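Mullcombe Evening Courses
Light in the Home and the Workroom
Handout for the second meeting, Thursday 6th October

Please read these notes before you do the exercise at the end. Last week we spoke of daylight: how it enters, how deep it reaches and why the north room is calmer than the south one. Today we go on to shadow, and after the pause to lamps.

1. Hard and soft shadow

A small source of light gives a shadow with a sharp edge. A large source gives a shadow with a soft edge. What counts as small or large depends on the distance also. The sun is enormous, but from our garden it is a small disc, and so on a clear day the shadow of a fence is quite sharp near the fence. On a cloudy day the whole sky becomes the source, and the same fence has almost no shadow.
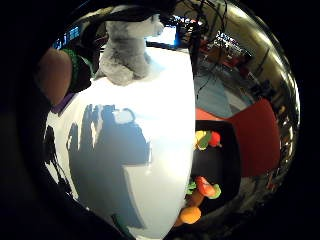 A shadow on a curved white surface: on the right side it ends in a crisp line. 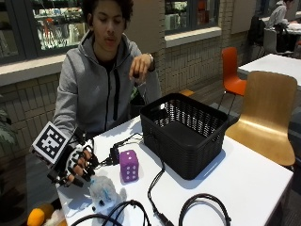

In the March group one participant objected that a room without hard shadows is a dull room, and asked whether we were not all being taught to live inside a cloud. The objection is a good one. I do not want you to remove every hard shadow. A vase, a carved door or a rough wall looks flat when the light comes equally from all sides. What I ask is that you decide where the hard shadow may fall. On the wall behind the dining table it can be beautiful. On the page you are reading, or on the onion you are cutting, it is a nuisance.

2. The two parts of a shadow

In the darkest part of a shadow the source is hidden completely. In the edge zone a part of the source is still visible. The edge zone grows wider when the object is moved away from the wall. You can try it at home with a pencil and a desk lamp: hold the pencil close to the wall, then draw it slowly back towards the lamp, and watch the edge.

Note that the darkest part is seldom black in a real room. It receives light from the walls, the ceiling and the floor. For this reason a white room forgives a badly placed lamp and a dark panelled room does not. It also explains why a shadow can have a colour. When the direct light is warm and the filling light comes from the sky, the shadow looks bluish to us. Painters knew this long before the physicists gave the explanation.

3. Where to place the lamp for work

For writing, the lamp stands on the side opposite to the writing hand. A right-handed person wants it to the left. For sewing, the same rule applies, but the lamp should be lower and nearer.

In the kitchen the usual mistake is one lamp in the middle of the ceiling. When you stand at the worktop your own back is towards the lamp, and you work in your own shadow. A strip under the wall cupboards solves this, and it should be fixed near the front of the cupboard, not at the wall.

For the reading chair, put the lamp behind the shoulder and a little to the side. The lower edge of the shade should be near the level of the eye, so that you do not see the bulb itself.

4. Numbers on the box

Many of us still think in watts. The old 60 watt bulb is the measure in everybody's head, but watts tell us what the lamp consumes and not how much light it gives. An LED of 9 watts can replace it in most cases. Look for the lumens, and compare these.

Colour temperature is given in kelvin, and on some packets it is shortened, so that 27 stands for 2700 kelvin, a warm white. A higher number is cooler. Do not mix warm and cool in the same small room unless you have a clear purpose.

5. Two cases from Dilledthorpe

We shall look at two rooms in the old school building at Dilledthorpe. In the first, the architects Blomqvist left the tall windows free and put all the lamps low. In the second, which was done later by Prodetti, the windows are half covered and the light is thrown up to the ceiling. Both rooms are pleasant at noon. After dark the second one is more even and the first one is more interesting. Make up your own mind, and bring arguments.

Exercise for next time

Choose one room where you live. Draw the plan on squared paper, with windows and doors. Mark every lamp, and with a soft pencil shade the places where your own shadow falls when you sit or stand in your usual position. Do it once by day and once in the evening. Then move one lamp only and draw the plan again.

Please bring both drawings, and also the packet of one bulb that you have in use. Squared paper can be had from the box by the door.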